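**Ticket 310: Drorkdale town profile, highway distance and district wrong on public page**

Opened: 22 Aug 2023
Component: place pages / gazetteer import
Priority: normal
Status: resolved, monitoring
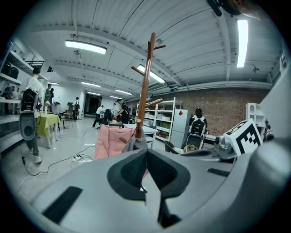
The Drorkdale profile lists the town in Komdale district and gives the distance to the district seat as 2 km. The correct distance by highway is 75 km. The industry section is also affected: the paragraph on furniture and light engineering loads, but its heading reads "Pilgrimage sites". The header picture, the workshop with the brick back wall and the tall wooden coat rack, loads normally and keeps its place above the text, so the media table was ruled out early. Cached and uncached views give the same result.

**Steps taken**

1. Cleared the page cache. No change.
2. Compared the live record with the July export. The export has the correct district and the correct distance.
3. Checked the import log. The Drerkolex loader ran twice on the same source file. The second run read the file with the columns shifted by one — the district field took the value of the row below.
4. Searched for other pages with the same shift. Found 7, all in the same batch.

**Cause**

The source file from the Snorradóttir gazetteer has an accented character in the publisher field. The second run opened it with the wrong encoding and split the field in two.

**Fix**

Encoding set to UTF-8 in the loader config. Batch rolled back and imported again from the July export. Section headings rebuilt from their IDs.

**Open items**

- Population figure for Drorkdale is still blank. It was blank in the export too — separate ticket needed.
- Loader should refuse a file it has already processed.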